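Notes for talk – sorting small flat stuff by hand
January 29, 2020
(slides after mine are Nurmi's, leave the clicker on the desk)

START – don't read the title out. Say hello, straight in.

So. Cards. Everyone in this room has a drawer of them. Membership cards, sample cards, the little printed ones that come in the box with something else. We had 2,000 of them come over from Bravdale in November, no order at all, all sizes. Job was to get them sorted and back out the door.

Quick show of hands – who has sorted anything by hand this month? (wait for it. Don't fill the silence.)

Ok, number one. Before the table, the floor.

Sounds dumb. Every time I skip this part I get questions on it after, so do it first. Carpet, low pile, speckled. Terrible for finding a dropped card, pretty good for everything else – chairs don't screech, nothing bounces. Tape goes down before any furniture moves. Yellow, because on gray-blue you want something that yells at you.
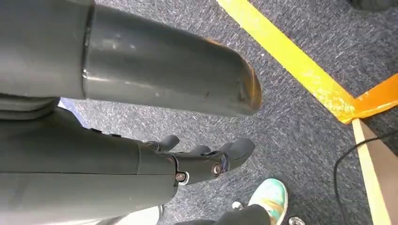

Slide 4. Yellow tape on the speckled carpet.

Points on this one:
– it wrinkles. Pull it tight and press as you go, don't lay the whole run and then stomp on it
– leave the old tape if it's still stuck, going over it twice makes a ridge
– diagonal is fine. People ask. Lines don't have to match the walls, they have to match where folks walk
– carpet tape is a different thing, don't buy carpet tape. It takes the fuzz with it when it comes up

Rilum did theirs with chalk line first, then tape. Slower, nicer looking. We didn't.

Move on. If behind at this point, skip the chalk bit.

Number two. The table.

Light top, this matters more than the size. A dark card on a dark table, you lose it. Keep the top boring. First day ours had coffee, chargers, somebodys lunch. We lost the better part of a morning to that, tell the lunch story ONLY if they seem awake.

Then the slots. Big question was trays or slots. Trays = piles, piles slide. Slots hold a card on its edge and you can see from your chair what's full. Ours is plain brown cardboard. Two columns, six rows. We priced the plastic kind from Fadberg and then didn't order it. Cardboard you can write on, cut down, throw out.
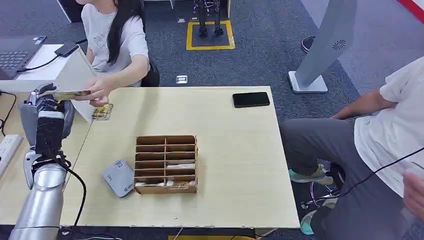 Slide 7. Cardboard organizer on the table, sorting under way, papers or cards in some of the lower slots.

Let them look at it a second. Then:

– organizer in the middle of the table. We tried it off to one side and whoever sat on the far side was reaching all day
– one card in the hand at a time. Not a stack. I know a stack feels faster. It's the stack that gives you the wrong slot
– next card down flat by your hand, face up, so your eyes are already on it
– phone face down. House rule, I'm not kidding about it
– power strip lives on the lower desk next door, NOT on the sorting top
– sit down. Standing looks busy, but your back quits before lunch

Somebody will ask why fill the lower slots first. No deep reason, it's the way our labels ran. Pick a direction, stick with it all day. Switching half way thru is how we got the mess in November.

Numbers – say these slow, they'll want to write them down.
2,000 came in.
1,052 went out after the first pass.
892 needed a second look, mostly same front, different back.
The rest were doubles or too beat up to keep. Don't do the subtraction out loud, I got it wrong last time.

3 passes total. Third one is short and everyone hates it. Do it anyway. Third pass is a different person from the first, fresh eyes, no talking.

Cables. Almost forgot cables. If there's anything on the table that needs a cord, run it along the edge and down. Never across the top. A cord across the top drags a card off with it and you're back on the carpet looking for it (call back to the tape, gets a small laugh sometimes).

What I'd change:
– wider slots on one side. The thick ones bend if you force them
– labels on BOTH faces of the organizer so the person across can read it too
– a no-idea slot from the very start. We added ours late and by then people had been guessing
– more light. Overhead only isn't enough for gold print, it flares and you can't read the small type. Cheap lamp, low, from the side

If time – the Bravdale return box. They wanted the cards back in slot order with a paper divider between each. Regular copy paper cut in half works. Envelopes don't, they puff up and the box wont close.

If no time, go right to questions.

Likely ones:
How long per card? Depends on the card. Don't give a number, they'll hold you to it.
Would it work for photos? Yes but gloves.
Where'd the organizer come from? Packing insert. Check your recycling before you buy anything.

Handouts are by the door, one per table please, ran short last time.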